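The patience of the hand

Segundo Llanos has put a pen in a cup 432 times since August, and he would like it known that he was perfectly good at it before he started.

He does it by remote control, from a stool at Plorngate, a small robotics outfit above a tile showroom. In his lap is a pair of hinged handles. When he squeezes them, a gripper across the room squeezes too. When he sneezes, it does something closer to interpretive dance, and that attempt is thrown away.

The company wants 1,000 clean goes at the task before it lets the software, known as Cuervo, have a try on its own. Each one is stored as a run of pictures from the robot's wrist, matched to whatever Segundo's hands were up to at the time. From these the machine is meant to work out what tidying up feels like. My own children have had far more demonstrations and remain unconvinced.
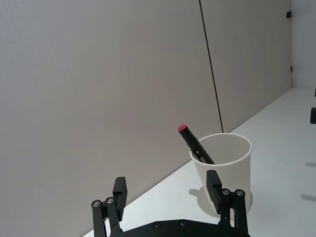 The wrist's view: two open fingers, a paper cup and a marker with a red cap.

I was given the handles for an afternoon. The first surprise is how little you can feel. You watch a screen, you guess at the distance, and you creep forward like someone looking for the bathroom in a strange house. Depth is the real trouble. I learned to watch the shadow of the cup instead of the cup, a trick Segundo had picked up in his first week and had kept to himself until I'd been humbled.

"You drive too politely," said Yhon Zapata, who looks after the recordings. Every time I paused to think, the robot was learning to pause as well, with no idea what it was supposed to be thinking about. Hesitate often enough and you get a machine with nerves.

He keeps some bad runs on purpose, mostly fumbles that were put right, so Cuervo will see how a person gets out of a mess. Of my 50 attempts he kept nine. Segundo looked them over, said the fourth was decent, and asked for his stool back.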